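Building an Arm in a Shared Workshop
Notes for Session 4: Grippers, or Why Your Arm Drops Things
Prepared by Emiliano Iturra for the evening group, 21/11/2018

Bring last session's sheet with you. The wiring table on the back of it is still correct, apart from the two encoder wires that Boyang Dai found swapped. Fix those in pen.

1. What we are arguing about

The kit sellers would like you to believe that picking things up is solved. Buy the arm, buy the gripper, run the demo. The Villell leaflet has the word "effortless" in it twice. I have now built three of these arms, one in my own garage and two in the Drirnham workshop, and I'd ask you to treat that word the way you'd treat it on a diet pill.

A demo is one object, one position, one kind of lighting and a person who has practised. Take any of those away and you find out what you bought. So tonight is mostly about the last ten centimetres of the arm, where most of your money doesn't go and most of your trouble will be.

2. Two fingers and what they can do

We use a plain parallel gripper. Two fingers, one motor, they come together and they go apart. Costel Pavlović has argued for three fingers since the first session and he is welcome to build one. I think he'll spend the whole of June on linkages.

With two fingers you get a pinch. A pinch is good on flat, parallel sides. It is poor on anything curved, heavy at one end, or shiny. Dinner plates are all of these at once. You can only get hold of the rim, the weight hangs off to one side, and glaze is slippery even when it's clean.

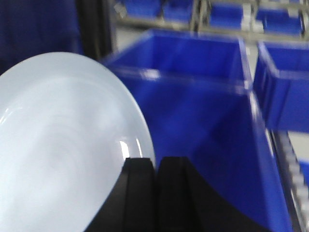

Work it out on paper before you trust any arm with crockery. Hold a plate by its edge between thumb and one finger, level, and feel how hard you have to squeeze to stop it tipping. Your thumb is soft and wide. A printed fingertip is hard and narrow, so for the same squeeze it has far less skin on the job. The usual answer is more motor current. The usual result is a hot motor and a plate that still rotates in the grip.

Things that help, in the order I'd try them:

Go in deeper. A grip right at the edge has the worst leverage you can get.
Hold the plate closer to vertical, so the weight hangs below the fingers.
Put something grippy on the pads. See section 4.
Slow the wrist down. Half the drops in my log were at the start or end of a move.

My log, for what it's worth, has 272 attempts in it, with 164 I'd call good. The Skuvadex people would call many more of them good, as their test sheet counts a lift as a success if the object leaves the table. I count it if the object arrives where I sent it. Read the definition before you read the percentage.

3. The wrist camera

Everyone wants one. They're cheap, they're light, and you see just what the fingers are about to touch. I'm less keen than I was.

First, it moves when the wrist moves. Anything behind the object smears during a fast move, and if your code is looking for the edge of a bin in that smear it will find several. Second, the near things fill the picture. Get hold of something large and it hides a good part of what you wanted to look at. Third, the cable. Jinlong Zhong's has broken at the same bend twice, and he is careful with his things.

If you fit one anyway, stop the arm, take the picture, then move. It looks clumsy and it works far more often. Lanying Zhong has a fixed camera on a post as well as the wrist one and only uses the wrist one for the final approach. Copy her if you have the spare bracket.

4. Pads, and the surface you work on

Bare plastic fingers are for the brochure. Whatever you put on them will wear, peel or pick up fluff, so make it replaceable. Double-sided tape is fine for a week of testing. Screws are better. Don't glue anything you paid for.

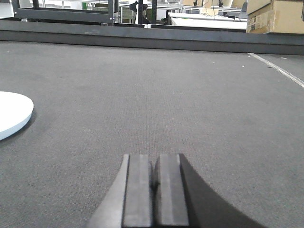 The work surface gets much less thought than it should. People spend a month on the fingers and then set everything down on a varnished bench, where light objects skate away the moment one finger touches before the other. Carpet is worth trying: a fine grey weave gives a flat object such as a white disk something to sit on, and it doesn't throw the lights back at the camera. It does collect specks, so vacuum it, and remember that the arm will throw its own shadow over the very spot you're working on. A raised border along the far side is cheap and I'd fit one. White on mid grey is also about as kind as you can be to a simple threshold, so if your code only works with that pairing, you haven't tested your code.

Carpet has a cost too. It gives a little under load, so your touch-down height will be off by the pile. Measure it with the fingers closed and pressed lightly down, then again at each corner. Write the numbers on the bench.

5. Software, briefly

The Cui library is fine for opening and closing. I wouldn't use its "auto grip" setting. It closes until the current rises and then reports a grasp, and the current also rises when the two fingers meet with nothing between them. Check finger position as well. If the gap reads 18 or less on our scale, you're holding air and should say so in your log.

Set the baud rate yourself. The default has changed between versions.

6. Before next time

Run twenty lifts of one object, in one spot, and write down every failure in words. "Slipped" isn't enough. Slipped when, and which way did it go?
Then shift the object by a hand's width and run twenty more.
Change the pads once and only the pads.
Order number for the replacement servo horns is 1438. They're the metal ones. Put your name on the list by the drill press if you want a pair.

Costel has the torque wrench.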